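Sakwood Snack Kits: Frequently Asked Questions

What age are the kits meant for?
Children aged three and over, with an adult present. Any step marked P on the card involves a knife, a grater or the hob and is for the adult.

How much does one kit make?
Each bag of oat dough mix weighs 305 g and makes one tray of biscuits. Add 40 ml of water and stir until no dry mix is left.
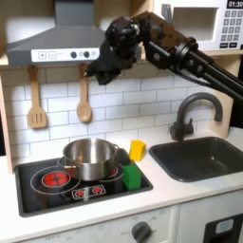 Can the dough be made the day before?
Yes. Wrap it and keep it in the fridge overnight. Take it out before rolling, as cold dough cracks at the edges.

Do the kits contain nuts?
The oat and rice kits do not. The Ferkex seed topping is packed on a line that also handles almonds. Check the label on each sachet.

Which cutters are included?
Leaf and star. The pumpkin cutter is sold with the October kit only.

How do I report a missing sachet?
Write to Lâm Tăng at the Urham office, quoting the batch number on the base of the box.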